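Print | E-mail | 2 comments | 6 shares

# Prilov: the bedroom set

Hi, and welcome to the readme! Prilov is my picture collection of soft toys getting cleared off beds and into baskets. If you have ever tried to go to sleep on top of a stuffed vegetable, you know why I care about this — and yes, it has gotten a little out of hand (3,211 pictures as of March 21, 2023).

What you get:

- `bedroom/` is the folder most people want
- `labels.csv` has one row per picture
- `notes.txt` is me rambling about sheets

The bedroom folder is all plain bedding, which I picked on purpose. Patterned comforters made the toys awfully hard to pick out in the November batch, so those are in `old/` now.
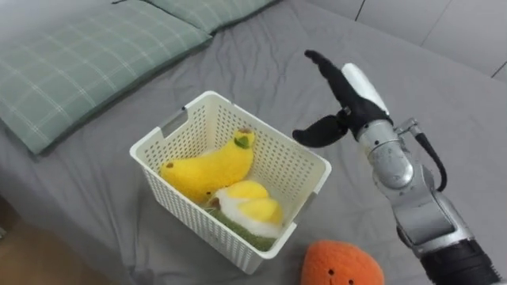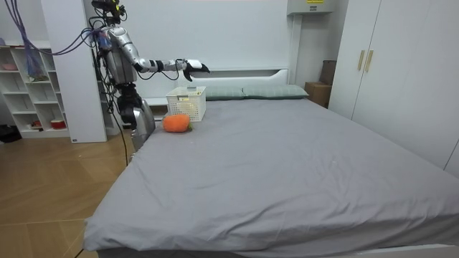
Gray fitted sheet, green-toned pillows and the white basket in both.

**Aníbal Huanca**
Collection keeper, Prilov

Labels are simple. A toy is `in` or `out`, and if it's hanging over the rim I call it `out`. The plush fruit gave me fits, because a round orange thing could be an orange or a persimmon, so I gave up and used `fruit_orange` for both. Bananas are just `banana`, peeled or not!

Wrinkles in the sheet stay. I tried smoothing everything for version 2 and it looked like a furniture catalog, so I went back to rumpled.

Known problems: 138 rows still have no pillow color. Fixes are very welcome — send me the row number and I'll get to it.

Print this page | E-mail this page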